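News > Company > Press Releases

Gillwood Adds Two-Arm Sorting Stations at Returns Center

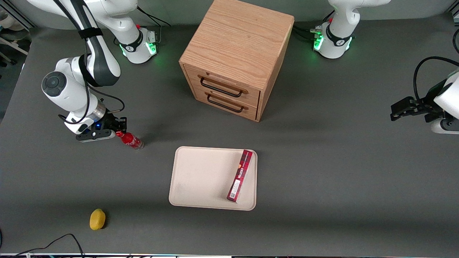 PARRY, Apr 10, 2022. Gillwood, which handles returned household goods for online stores, has started using two-arm robot stations at its Parry returns center. The stations were set up by Justora and take over part of the hand sorting of bottles, boxes and other small items.

The center handles more than 200 cartons a shift. Until now, sorters picked out each item, turned it to find the label and put it aside for checking. They will now spend most of the shift on checking and repacking.

"My wrists were sore by lunch," said Mitra Naseri, a sorter at Parry. "Now I look at the things the arms can't sort out, and I get to sit down for some of it."

No jobs will be cut, said site manager Fotis Kontogiannis. Seven sorters have been trained to run the stations and will move to a higher pay grade in April. Training takes 40 hours and is paid.

Gillwood will decide on a second site after the summer.

Press contact: Marina Petridis, Gillwood press office | Copyright 2022 Gillwood | Back to top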